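Nullari Shared Workshop
Bench check: two-arm tabletop build, "Histden"
Checked by: Oğuzhan Akbulut
Build owner: Mawar Subramaniam
Date: 2021-11-21
Result: pass, 2 items to fix before the next powered run

First full check since the arms went back on the bench, and I had a great time with it. Mawar's notes made this so easy to follow. Items marked FIX need doing, the rest is comment.

1. Power and stop

Stop button reachable from the operator's chair – PASS
Works with either hand now that it has moved to the front. Big improvement on October!

Stop button cuts both arms – PASS
Tried three times with the arms parked and once during a slow move. They sag a little when power goes, so keep the foam block handy.

Supply fuse and rating label present – PASS

Power strip off the floor – FIX
Still lying where a chair wheel can reach it. Two screws and it's done.

2. Mounting

Base clamps tight, both arms – PASS
Quarter turn needed on the left one. Please add this to the start-of-day list.

Joint screws – PASS
Paint marks all line up. I love the paint marks, can we do this on the Sotar lathe too?

Gripper fingers secure, no cracks – PASS
Printed spares are in the drawer labeled Saraç. Print a second set when the machine is free.

3. Software limits

Speed cap on – PASS
Set to 134 mm per second, matches the card on the wall.

Payload limit written down – PASS
600 g per arm, including whatever the gripper is holding.

Run counter – PASS
Under 3,000 cycles, so no grease needed yet.

4. Work area and cables

Tabletop clear between arms and basket – PASS
Nice wide stretch of bare wood. Keep mugs and tools off it, please.

Basket placed against the wall side – PASS
The gray one with the slotted sides. It's packed pretty full, and the tall paper-like bag on the left is the one I'd watch, being closest to the left gripper. Start the first move slow and well clear of the rim.

Cable slack at full reach – FIX
Plenty of slack, maybe too much. The long black cable swings out wide at the elbow and there's one small clip on the long link. One more clip further up would tidy it nicely.

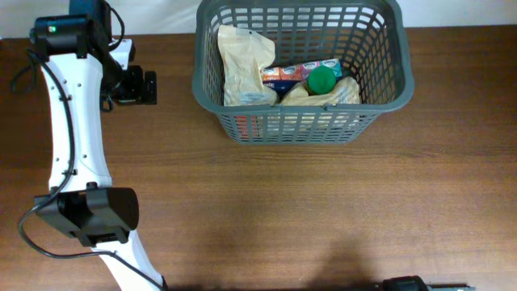
5. People

Operator has read the card – PASS
Mawar wrote it, so yes.

Second person in the room for powered runs – PASS
Happy to be that person any evening. I want to see this thing unpack groceries!

Hair, sleeves and lanyards – PASS

Safety glasses on the hook – PASS
One pair is badly scratched, new ones are on the shop order.

Recheck: items 1 and 4 only, by whoever is on shift. Initial the sheet on the door when the power strip and the extra clip are done.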